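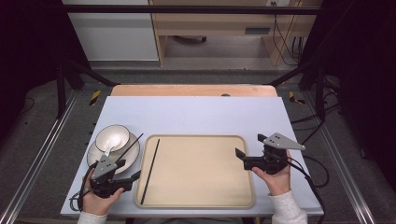

Supper on a Tray

April always catches me with one foot in each season. The soup pot is still out on the stove, but by six in the evening there is enough light left that I want to carry my bowl somewhere other than the kitchen table and look out at something. So this month's long piece (and it is long, I'm sorry, put the kettle on) is all about the tray, and what to put on it, and how to get it from one room to another without wearing your dinner.

I should say first that I grew up in a house where trays were for sick people. If you had a fever you got the tray. My mother's was tin, with a hunting dog painted on it, and it buckled in the middle with a noise like a small thunderclap whenever you leaned on it, so that half the broth was in the blankets before you'd picked up the spoon. I went off trays for a good twenty years after that. It was Ubaldo who brought me back around. When we first opened Badawi he used to eat his lunch in the stockroom off a big flat one with a raised rim, everything laid out as if he were expecting company, and I would be standing at the register with a sandwich in a paper towel feeling like a person who had made some poor choices.

The one I use now is a large rectangular tray in beige, with rounded corners and a rim that stands up a little. I like the rounded corners very much. A sharp-cornered tray catches you on the hip going through a doorway, and it catches the doorway too, and our doorway at home has the dents to prove it. The rim is there to stop a sliding bowl, and it does, but it also gives your fingers something to find when you can't see them under the edge. If you are choosing a tray for yourself, pick it up in the store and walk with it! People are shy about this. They hold it for a second and put it back. Please take it for a stroll around the shelves, go past the teapots, turn around by the window, and come back. Nobody here will mind, and you'll know by then if it's too wide for you.

Now, the setting. I have settled on a very small one and I hardly ever change it. A round white plate, a white bowl that sits on the plate, a white spoon in the bowl, and a pair of thin black chopsticks. That will take you through noodle soup, rice with things on top, lentils, a stew, leftover dumplings, and most of what I cook on a weeknight when I'm not trying to impress anyone. The plate under the bowl looks like a bit of fuss for one person eating alone, I know. I thought so too, and for a while I left it off to save washing it. But the plate is where the spoon goes when you are done with the spoon. It's where the lime wedge goes, and the shrimp tails, and the piece of ginger you bit into by mistake. Without it all of that ends up on the tray, and then you are scrubbing a tray at ten at night.

I get asked about white a great deal, usually by somebody who has bought a lot of colored bowls and is having second thoughts. I don't think you need to give away your colored bowls. I have an orange one from a flea market that I would rescue from a fire. What I will say for white is that it's forgiving about its neighbors. Our whites don't match each other all that closely. One plate is bluish, another is closer to cream, and the bowls come with a darker rim or without one depending on which shelf they came off. Put together on a tray they look like a family anyway. If you break one, and you will, you can replace it with a different white and go on with your life.

The spoon deserves a word. I mean the deep kind with the short, thick handle, which you can leave standing in a bowl of broth. Customers tell me it slides in and disappears, and then they have to go fishing with their fingers. What you want is a bowl that isn't too wide for your spoon, so the handle can rest up against the side and stay there. Bring your own spoon from home and try it in our bowls if you like. Several people have, and one gentleman brought five of them rolled up in a dish towel, and we had a lovely half hour. The Flurasine bowls suit the shorter spoons nicely and are, I think, the easiest to hold in one hand as well, with a foot you can hook a finger under.

As for the chopsticks, black ones do get lost. Mine turn up behind the toaster, in with the pencils, once in a coat pocket. They roll, too, the thin round sort more than the square sort, and they are never so happy to roll as when you have both hands full and are going down a step. Lay them across the bowl and they will be off at the first wobble. Lay them flat on the tray before you set anything else down, snug along one side, and the rim will catch them if they start to travel. I count them back into the drawer in pairs now, a habit I picked up the year we had an odd number for months, and I still don't know where that last one went.

Which brings me to the order of loading. I have opinions on this and Ubaldo has different ones, and we've been over it so many times that I will just give you mine, seeing that I'm the one typing. Put the tray down on the table first, on something flat and with space all around it. Chopsticks next. Then the plate, a little nearer to you than the middle. Then the empty bowl on the plate, and the spoon in the bowl. Now take the tray to the stove, set it down there, and ladle. Fill the bowl to a finger below the rim and no more – you can always come back for seconds, and you'll be glad of the excuse to stretch your legs. A glass, if you want one, goes in the far corner on your stronger side, and it should be a squat glass. I carry my long-stemmed ones in a separate trip. I have learned this the expensive way.

Ubaldo loads the bowl first and everything else around it, with the bowl dead center, because he says the weight ought to be in the middle. He may be right about the weight. He also has very long arms.

Clearing away is the same thing backward, only people rush it. The meal is over, the program has finished, and you stack the lot in a heap and hope. Take one extra moment. Spoon and scraps into the bowl, bowl on the plate, chopsticks flat beside it, and then lift. At the sink I empty everything off the tray onto the counter before I start washing, and I wipe the tray first while the water is clean. If you leave it until the end it gets a halfhearted swipe with a greasy sponge, and the next evening your bowl has a tidemark on its foot. Dry it right away and stand it on its long edge. Trays stored flat collect mail. Mine had a seed catalog, two batteries and a birthday card on it before I moved it, and the card was for somebody whose birthday had gone by.

If you'd like to practice on someone, practice on a guest. There is something very kind about being handed a tray. My sister-in-law stayed with us over the winter, worn out from a move, and I set one up for her each evening so she could eat wherever she happened to have landed, and she said it was the part of the visit she remembered best. She didn't mention my new curtains at all! I have done it since for a neighbor with a sprained ankle and for a teenager who was studying and would otherwise have had cereal for the third time that day.

A few readers wrote in after the last newsletter asking what I eat off the tray, so I'll tell you what it was this past Sunday. Rice, from the day before, warmed through with a splash of water and a lid on. A broth made from a spoonful of miso and the soaking liquid from some dried mushrooms. The mushrooms, sliced. A fistful of spinach that was on its last day. An egg boiled for seven minutes and cut in half, and a good deal of chili oil, more than I'd admit to in person. Rice in the bowl first, then everything else, then the broth poured down the side so it doesn't knock the egg over. The whole business takes 15 minutes if the rice is already made, and I ate it by the back window watching the neighbor's cat think about the bird feeder.

Now a little shop news, for those of you who have been patient. The Flurasine bowls are back on the shelf after running out in February. The deeper soup spoons are coming in with the Ferenex order, and I'll put a note in the window once I have unpacked them, as I no longer believe delivery dates. If you have been waiting on plates in the smaller size, leave your name with Ubaldo Marras at the counter and he will call you. And we are holding another of our tray evenings at the end of the month, starting at 6:30, where we push the display tables together, put out a mix of plates and bowls and spoons, and let everybody build a setting and swap pieces until they like it. Bring a tray from home if you've got one you are fond of or one you are fed up with. There'll be soup.

You can find us where we've always been, at 194 Fevix Street, next to the shoe repair. Parking behind the building is free after five. If you come by before then, the number 2 bus stops across the road.

Write and tell me how you load yours. I'm keeping the letters in a folder, and I would dearly like to have a few that agree with me before I show it to Ubaldo.

Warmly,
Rania Ouali
Badawi Tableware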